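14/09/2024

Back from the track 100 dollars lighter. Dendia missed the break, ran past half of them and finished fourth, so naturally I'm backing her again in November. Aiguo Meng had Treven at 11 to 1 and has mentioned it only every few minutes since. Zanumetti led for most of the mile and then seemed to remember an appointment elsewhere.

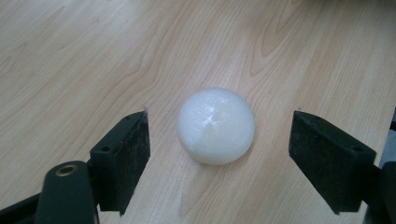
White ball, wooden table.

No bets tomorrow — or one small one, if the rain holds off.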